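How I get a glossy white table properly clean (and keep the streaks off)

Posted by Zubaida Paracha, 11/1/24

I've had a big white table with a shiny top for years now, and I love it to bits, but wow does it show everything. Fingerprints, mug rings, that cloudy smear you get when someone has a go at it with a dish cloth! A few of you asked what I do after my post on the Dimley bookcase, so I've finally written it up.

What you'll need: two microfibre cloths (one stays dry), a bucket, dish soap, and a spray bottle with 300 mL of water and a small splash of white vinegar. Check what your table is made of first – vinegar is fine on my top but I wouldn't put it near marble or anything waxed.

1. Clear the lot off and pull the chairs back. You want to be able to walk all the way round.

2. Dust it dry. Grit plus a wet cloth equals scratches, and on a glossy finish you'll be looking at them forever.

3. Wash with warm soapy water, cloth wrung right out. I go from the middle to the rim in long strokes and rinse the cloth as I go.

4. If your top has a join in it, run a fingernail wrapped in the cloth along the line. Crumbs love it in there.

5. Give it 5 minutes to dry, then mist with the vinegar mix and buff with the dry cloth. Small circles, light hand.

6. Now turn the lights on and crouch a bit so the shine runs across the surface. Any smears will show up as dull patches in the reflections.

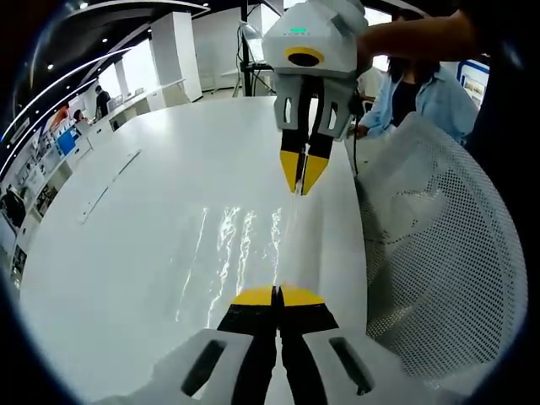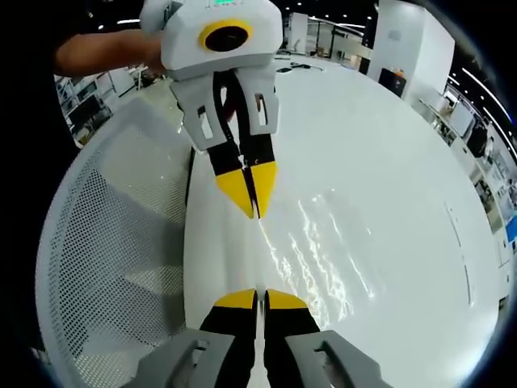 Glossy white top with the lights on, and a mesh-backed chair alongside.

Don't forget the chairs while you've got the bucket out. Those little holes in a mesh back hold a surprising amount of dust, so I vacuum with the soft brush first, then wipe both sides with the soapy cloth. An old toothbrush gets into the curved bits near the edge.

For stubborn marks (biro, in our house) I use a paste of bicarb and water, dabbed on with a fingertip and wiped off straight away. Please don't scrub! My friend Sushil took the shine off a patch of his with a scourer and now it lives under the fruit bowl.

Next up is the grout in the laundry, once I work up the courage.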